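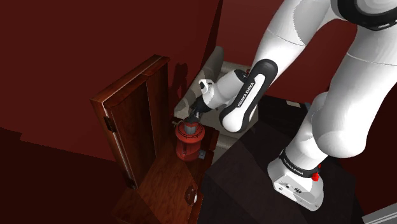
Robot arm and red canister, computer render

Extended cut or theatrical first?

Posted Mar 22, 2019 by Esano

I want to watch the Kenico superhero movies with my brother, who has only seen the first one. The second movie has two versions. The theatrical cut is 169 minutes and the extended cut on the disc is 213. I saw the theatrical one when it came out and didn't like it much. The villain shows up, makes a speech and then he's in charge of the whole city. Does the longer version fix that, and does it matter which one you've seen before the third movie? We have one weekend and there are 4 movies to get through.

Holub
Extended. Most of the added time goes to the villain and the city council plot, so you see how he gets control. There is also a longer hospital scene that sets up the sister's story in the third movie. In the theatrical cut she has maybe two lines and then the next movie treats her like a main character.
It doesn't fix everything. The last fight is the same in both versions and it still goes on too long. If your brother gets restless, there is a good place to stop right after the bridge collapse, and you can finish the next morning.
One thing to check is the disc. The single-disc release only has the theatrical cut. You need the two-disc set, and the extended cut is split across both discs.

kenico_fan
theatrical. the extended one is boring and the third movie explains everything in the first ten minutes anyway

Fodik
I've seen both and I would pick by how much time you have. Four movies in a weekend is a lot already. The third one was written to follow the theatrical cut, so nothing will confuse him. I watched the extended version last September on its own and liked it better that way.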